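Reception Shelter Inspection – Deston Transit Center
Date: 8/19/20
Inspector: Rasa Kļaviņa
Escort on site: Margus Strazds

Sleeping areas
Beds spaced per plan: Yes
Exits clear: No. Bags stacked against the rear door of Room 4. Moved during the visit.
Smoke alarms tested: Yes, all but Room 12. Battery on order from Utetar.

Family wing
Separate locked washroom: Yes
Hot water: Weak after 16 minutes. Same comment in May.
Window guards: Three missing on the yard side. Repeat item – fix before new families are placed.

Intake desk
Rights notice posted in Spanish: Yes
Interpreter line working: Yes, tested by Yasmine Sqalli
Property receipts signed: Mostly. Four had no staff signature. 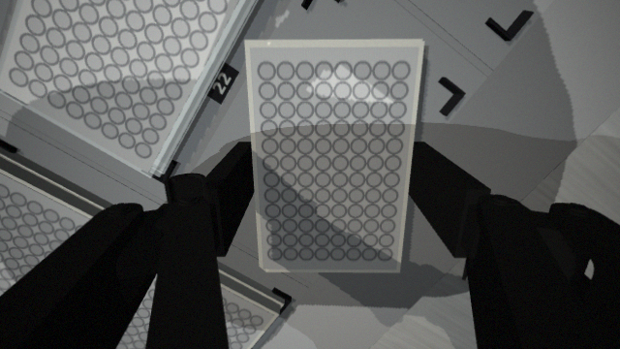 HEALTH SCREENING
Private space for interviews: Partly. Curtain only, voices carry to the hall.
Medicine cabinet locked: Yes
Sharps box below fill line: Yes
Referral log up to date: No. Last two pages blank, Aušra Lapiņa to complete.

Result: Pass with conditions. Window guards and rear door to be checked again at the next visit.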